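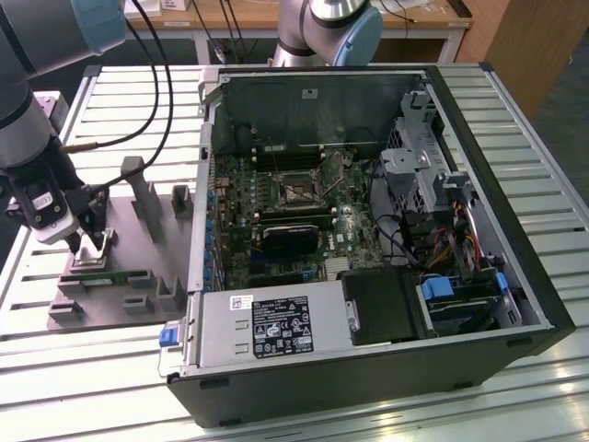
Reseña: la célula de montaje Mernness, vista en la jornada de puertas abiertas de Sikbridge

Valoración: 3 de 5

Llevo un taller pequeño de reparación y reacondicionamiento de ordenadores, y desde hace tiempo recibo los folletos de Mernness. En noviembre fui por fin a Sikbridge, donde el distribuidor Tuhumury organizaba una jornada de puertas abiertas con demostraciones por la mañana y por la tarde. Yo asistí a la sesión de las diez. Escribo esta reseña para las personas que, como yo, se preguntan si un sistema de este tipo puede servir en un taller que no es una fábrica.

El equipo

La célula consiste en dos brazos sobre una mesa de aluminio ranurado. El ordenador de la demostración era una torre Dell, tumbada de lado y sin la tapa lateral, con el zócalo del procesador vacío. A la izquierda de la torre está la placa de soportes, donde las piezas esperan su turno: la memoria en una ranura y el disipador en las pinzas, cuando yo me acerqué a mirar. Me gustó que no habían elegido un ordenador preparado para lucir bien. Tenía sus cables de alimentación y de datos cruzando por encima de la placa base, igual que los que entran en mi taller.

El manejo de las piezas

Para mí esta es la parte más interesante. La pinza tiene dos dedos y sujeta el procesador por los cantos, sin tocar las caras. Quien ha doblado alguna vez un contacto de un zócalo sabe por qué presté tanta atención a este detalle. Los dedos me parecieron algo gruesos para trabajar dentro de una caja. Pregunté por unos más estrechos y me respondieron que existen, pero se venden aparte.

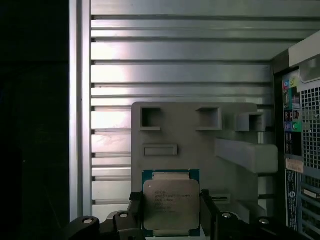 El procesador, sujeto por los bordes, delante del soporte gris y con la pared metálica de la caja al fondo.

Los soportes grises tienen aspecto de impresión 3D. Según el técnico, Mernness entrega los archivos con la compra y cada taller puede adaptarlos a sus modelos. Es una ventaja real, aunque exige que alguien del taller sepa dibujar en tres dimensiones. En el mío, por ahora, no hay ninguna persona que sepa.

Lo que me convenció menos

La programación de un modelo nuevo de torre necesita, según la ficha que repartieron, 112 minutos. Si uno trabaja con 100 máquinas iguales, el tiempo se recupera. Yo recibo cada semana cajas muy distintas y la cuenta no me sale. Tampoco me dieron un precio cerrado, solamente la promesa de un presupuesto por correo, y todavía no ha llegado.

Otro punto débil fue la explicación. El folleto en español está traducido con poco cuidado (lo digo yo, que tampoco lo hablo de nacimiento) y la palabra «zócalo» aparece de tres maneras diferentes. El personal, en cambio, fue muy amable y contestó a todas mis preguntas sin prisa.

Comparación breve

El año pasado vi el sistema de Willthorpe, con un solo brazo. Ocupa menos sitio y el programa es más fácil de aprender. El de Mernness me parece más flexible por los dos brazos y por los soportes adaptables. Para un taller con poco espacio yo miraría primero el de Willthorpe.

Recomendado para: empresas que reacondicionan lotes grandes del mismo modelo.

No recomendado para: talleres de barrio con reparaciones variadas.

Consejo práctico para la visita: conviene llegar temprano y ponerse en el lado de la mesa donde están los soportes. La sala se llena y desde atrás el interior de la torre se ve bastante mal.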